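Des corbeilles, des balles et un bon fou rire à la salle Pacheco 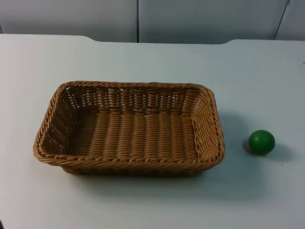 J'étais passée à la salle Pacheco pour déposer des affiches, cinq minutes montre en main, et j'y suis restée toute l'après-midi. Il faut dire que l'atelier « ranger en jouant » y a repris en juillet et que je n'avais encore jamais pris le temps d'y mettre le nez. Grave erreur !

Le principe tient en deux phrases. Les enfants arrivent avec les petites choses qui traînent chez eux (balles, billes, bouts de crayons, figurines à qui il manque un bras) et on leur donne une corbeille tressée, basse, aux coins arrondis. À eux de décider ce qui mérite d'y entrer et où elle ira vivre à la maison. Le reste part dans la caisse d'échange, et là, croyez-moi, ça négocie dur.

C'est Solange Tessier qui mène la danse. Elle a tenu pendant 16 ans la mercerie de la rue Horneck et elle range comme d'autres jardinent, en parlant tout le temps. « Une corbeille sans couvercle, c'est mieux pour les petits, m'a-t-elle expliqué. Ce qu'on ne voit plus, on l'oublie, et après on en rachète un autre. » J'ai pensé très fort à mes propres tiroirs et je n'ai rien répondu.

On commence toujours par une balle. Chaque enfant en choisit une, la fait rouler sur la table et doit l'amener dans sa corbeille sans la prendre à pleine main. Avec le coude, en soufflant dessus, avec le bord d'un cahier, tout est permis. Je me suis prise au jeu, évidemment, et j'ai perdu trois fois de suite contre le fils de Femi Anozie, qui a six ans et une technique redoutable avec le menton. Sa mère, elle, était venue pour lire tranquillement au fond de la salle. Elle n'a pas tourné beaucoup de pages.

Après, on passe aux choses sérieuses. Bukola Uzor, qui connaît la vannerie mieux que personne dans le quartier, montre comment soigner une corbeille : un coup de pinceau sec entre les brins, jamais de bain prolongé pour le rotin, et surtout ne pas la soulever par un seul côté du rebord quand elle est pleine. Elle a aussi appris aux enfants à distinguer une vraie fibre végétale d'un brin synthétique, et je vous avoue que je me suis trompée une fois sur deux. Les bonnes imitations sont vraiment bluffantes. Pour celles-là, une éponge humide suffit.

Les parents posent plein de questions, parfois plus que les enfants. Ifeanyi Tijani voulait savoir quoi faire d'une bordure qui se défait à un angle. Réponse de Bukola : ne surtout pas couper le brin qui dépasse ! On l'humidifie, on le repasse sous son voisin avec un poinçon et on laisse sécher avec une pince à linge. Il est reparti avec le poinçon en prêt et une mine très concentrée.

Côté pratique, l'atelier dure 1 h 30 et commence à 14 h. Il est ouvert aux enfants à partir de cinq ans, accompagnés d'un adulte, et il y a 30 places par séance. L'entrée est libre, on met ce qu'on veut dans la boîte près de la porte. La cagnotte a atteint 595 euros depuis la reprise, et elle servira à acheter des corbeilles plus grandes, pour les livres cette fois. Suleiman Oyelaran, qui prend les inscriptions à l'accueil, demande juste qu'on le prévienne en cas d'empêchement, car il y a une liste d'attente. Pensez à mettre le prénom de l'enfant sur le sac, il restait deux sacs bleus identiques quand je suis partie et ça a failli tourner au drame.

Si vous avez chez vous des corbeilles ou des petits paniers qui ne servent plus, même un peu fatigués, vous pouvez les déposer à l'accueil de la salle, ou bien à la librairie Clevitz aux heures d'ouverture. Pas de plastique moulé, s'il vous plaît, et pas de paniers pour animaux (on en a reçu un, avec les poils).

La prochaine séance sera consacrée aux crayons et aux feutres. Solange demande à chacun d'apporter tous les siens, y compris ceux qui n'écrivent plus. Chez nous, il va falloir prévoir un deuxième sac.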